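Kikora Festival Orchestra announces its August season, with a new work for strings and two rediscovered symphonies

Sat 2 February

The Kikora Festival Orchestra will give nine concerts at Mistomo Hall this August, its longest season yet, and booking opens to Friends of the orchestra on Monday morning. General booking follows a week later.

The season begins with Haydn's The Creation, sung in English by the Kikora Festival Chorus. The chorus has grown to 149 singers after last autumn's auditions, and anyone who heard them in the Brahms Requiem will know what a glorious sound they make when the basses really get going! Rehearsals have already started, and the opening night will be repeated the following afternoon at a shorter length for families, with the orchestra's wind players introducing the animals before the music does.

Lalit Lodhi, now in his fourth year as principal conductor, takes charge of six of the nine programmes. "I wanted a season with plenty of daylight in it," he said. "There is Haydn, there is Dvořák, there is a lot of Sibelius, and there are two symphonies I would bet most of our audience has never heard live. I came across the first in a box of parts with coffee rings on every page. I read it on the train home and missed my stop."

Those two symphonies, both from the orchestra's own library, were last played at Kikora before the old hall closed. The parts have been cleaned up and newly set by the orchestra's librarians over the winter, a job that ran to 891 pages and settled a long argument about a missing repeat in the scherzo of the second. (The repeat is in.)

The new commission is Awasthi, a piece for strings and solo viola lasting roughly 20 minutes, to be played on the third evening between Elgar's Introduction and Allegro and Tchaikovsky's Serenade. The solo part was written for the orchestra's own principal viola. The players tried out the first half in January and were still talking about the ending of the slow section over lunch.

Chamber music moves to the Pistier Room this year, which seats 416 and has a lovely warm sound for quartets. Three late-night concerts there will start at 9.45pm, with Schubert, Janáček and a complete set of the Bartók duos shared among the violin section — a first for most of them. Tickets for the late nights are unreserved.

The main auditorium at Mistomo Hall will have 568 seats on sale for each evening. The platform is being built out for the Sibelius Fifth, so rows A and B will not be sold on that night. Seats in the side gallery are again held at the lowest price, and under-18s pay nothing at any concert when they come with an adult.

Pre-concert talks return on all evenings except the last, starting an hour before the music. The Come and Play day is back too, with Dvořák's Eighth on the stands and places for all standards of string, wind and brass players. Last year's horn section had eleven people in it and the roof stayed on.

The full programme is available from the box office at Mistomo Hall, by post or in person, from Monday. Press tickets and interview requests should go to the Kikora Festival press office.

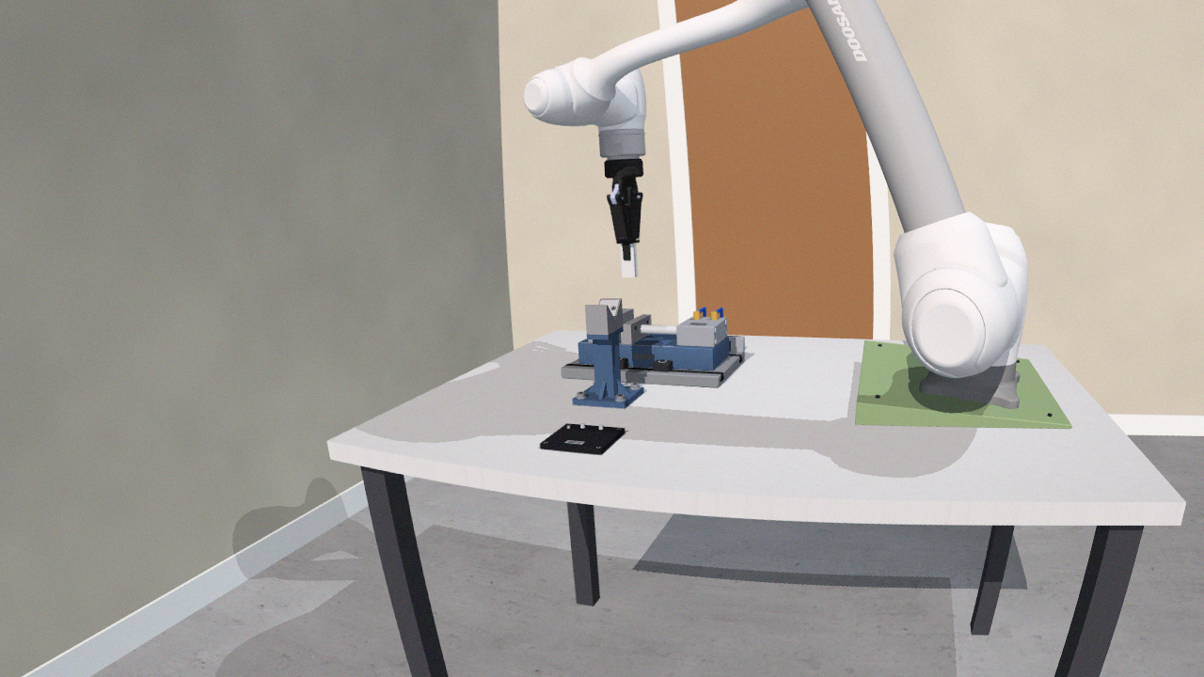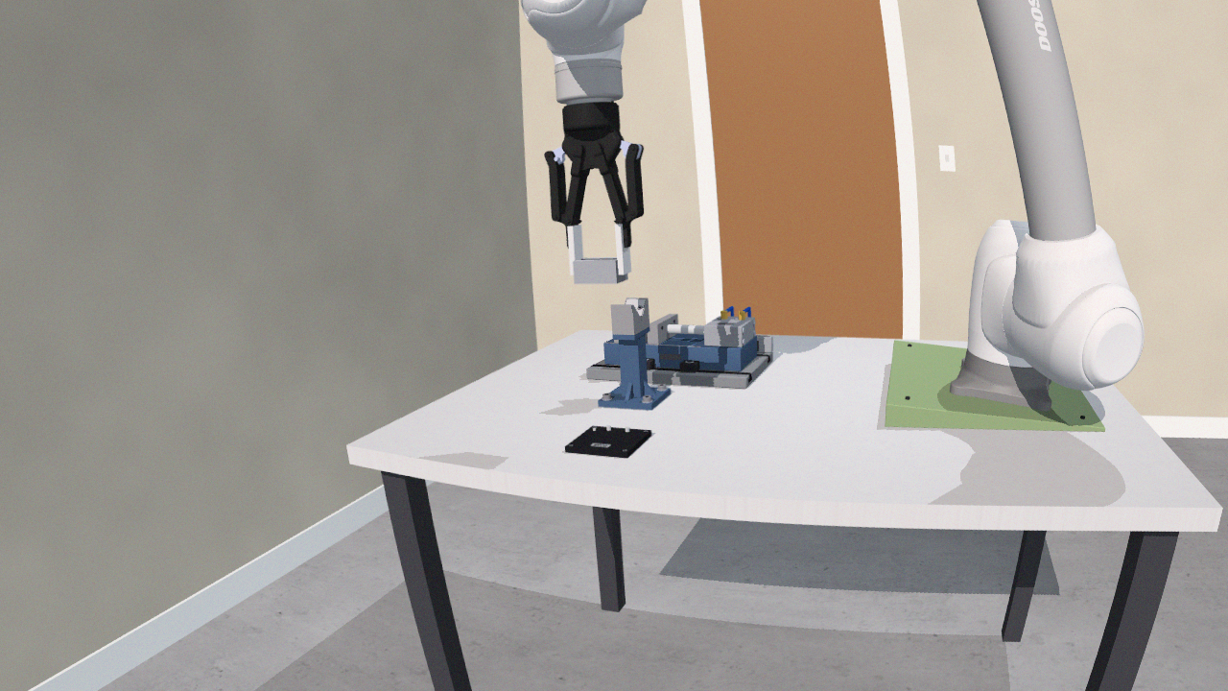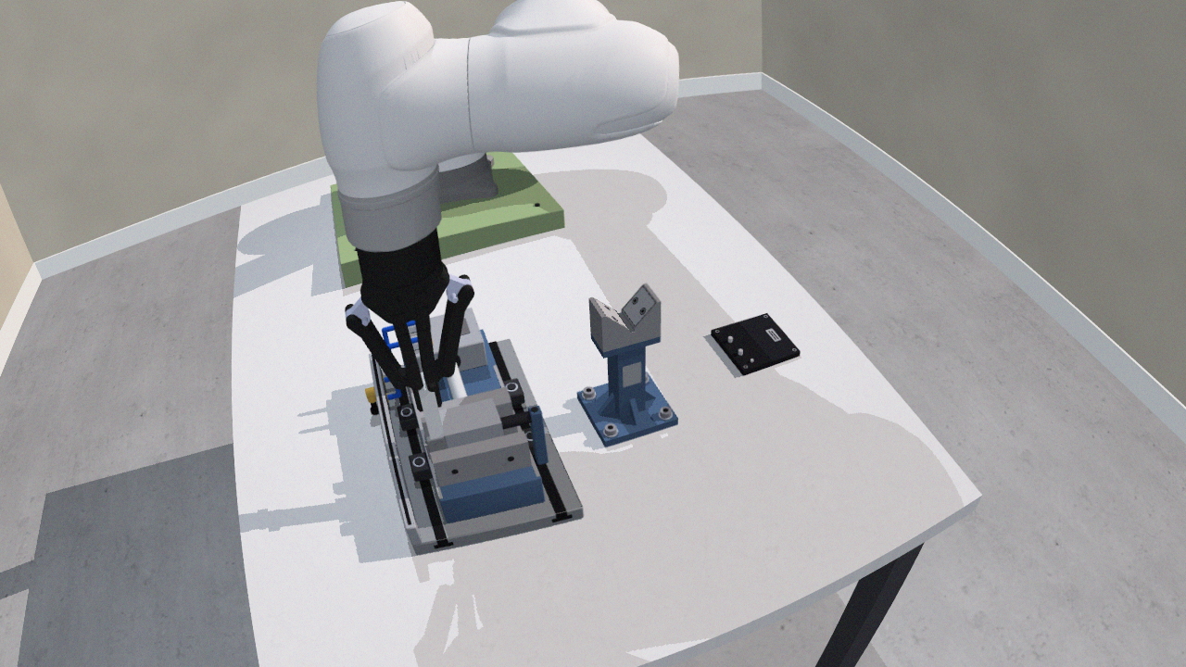

Computer-rendered views: white robot arms with grippers.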